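Speaker notes — Line marking and layout in small joinery shops
Slot: after the coffee break, 254 seats, no lectern mic

Opening. Thank Joni Lindqvist for the introduction. Skip the company history. Go straight to the question from the abstract: why do two people cut to the same mark and get parts that differ in length?

Slide 2. A line has width. A dull pencil leaves a wide line, a sharp one leaves a narrow line, and a marker is worse than either. State the convention before showing any numbers: the line belongs to the waste side, and the saw takes all of it. At Prascombe both conventions were in use on the same bench until April. Parts from one shift ran long against parts from the other. Each shift had checked its own work and found it correct.

Slide 3. The Prascombe trial. We had 700 rails, one nominal length, one saw. Half were marked in pencil and half with a knife. Say clearly that this was a shop trial and that operators knew which tool they were using. Pause on the chart. The spread matters more than the average, because an average can be fixed by moving a stop. 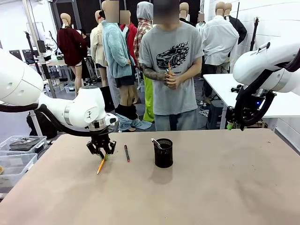 Slide 4. Lead hardness. Softer lead is easier to read on dark stock but rounds over quickly. Harder lead holds a point and dents softwood, and the dent shows under finish. Uwe Rothe at Tiedemann keeps two grades per bench and resharpens after about 3 sheets. Mention that his figure comes from panel work and may not carry over to solid timber.

Slide 5. Where markers are acceptable: part numbers, grain direction, face side, reject marks. Keep them off any edge that gets cut to. Solvent ink bleeds along open grain — oak and ash are the usual cases — and can come back through a clear coat weeks later.

Slide 6. Square and rule. Register from one face and one edge only. Do not step off repeated lengths with a rule; the errors add. Use a story stick. Pass the Brernora sample down the left aisle and ask for it back.

Slide 7. Gisix cut lists. Go quickly. Point out that the printed length is the finished length and the trim allowance sits in a separate column. If time is short, drop this slide and keep slide 6.

Questions. Allow 4 minutes. Someone will ask about laser projection; the answer is that the projected line also has width, and the same rule applies. Handouts are on the table by the rear door.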